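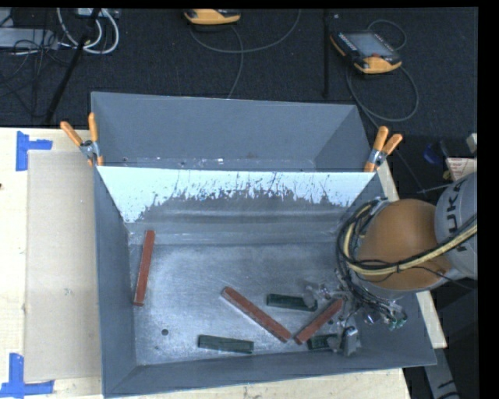 Bin Picking Study Enters Second Collection Period

The Arnisstead Institute for Applied Automation has begun the second collection period of its bin picking study, carried out jointly with Standar, the parts handling firm based in Kosolholm. The work is intended to produce a body of recorded grasp attempts from which a learning system can be trained to select and lift bars that lie in no fixed order.

The first period closed on 31 August 2019 with 892 attempts on record. The second period will continue through October and is planned to bring the total to 4,000. Attempts are made with a KUKA arm working over a divided metal bin. Red and green bars are spread over the floor of the larger compartment, and the arm approaches them from one side with a two-finger gripper. Each attempt is stored with the view from a fixed camera, the path of the arm, the position of the fingers at closing, and an outcome entered by the operator.

Failed attempts are kept and are given the same standing as successful ones. During the first period, a number of early failures were discarded by operators who believed them to be of no use. The written procedure has been amended, and an attempt may now be removed only when the recording itself is incomplete. Where a bar is lifted and then dropped, the operator enters the outcome as a drop and notes whether the bar came to rest in the bin.

The arrangement of the bars has also been revised. Operators were found to favor tidy layouts, with the bars well apart and clear of the walls. A system trained on such layouts performs poorly when two bars touch or when one lies close to a wall. Under the revised procedure, the bars are tipped in from a tray and left as they fall. They are tipped again after every 26 attempts, or sooner if no bar can be reached.

Bare metal remains a source of difficulty. Glare on a worn bin floor can hide the edge of a bar from the camera, and scratches in the surface are at times taken for edges. The study team considered lining the bin with matte sheet and decided against it, as the bins in use at Standar's own sites are unlined and show similar wear. Lighting will instead be varied between sessions according to a schedule held at the workstation, and the setting in use is to be written in the session record before the first attempt.

"The examples have to resemble the work the system will be asked to do," said Jaanus Jankauskaitė, who directs the study. "We would sooner have a smaller set taken under ordinary conditions than a large one taken under perfect ones."

Sessions are limited to 39 attempts per operator, after which a second operator takes over the teach pendant and the session record. Staff who have completed the safety course and wish to serve as operators should apply to the study office in the Quezada Building. Operators from the first period do not need to repeat the course but must sign the amended procedure before their next session.

Departments that wish to use the first-period recordings for teaching or research may request access through the same office. Requests should name the responsible staff member and state the intended use. The recordings are released together with the outcome entries and the lighting schedule, and users are asked to report any entry that does not agree with its recording. Second-period material will be made available once the outcome entries have been checked by an operator other than the one who made them.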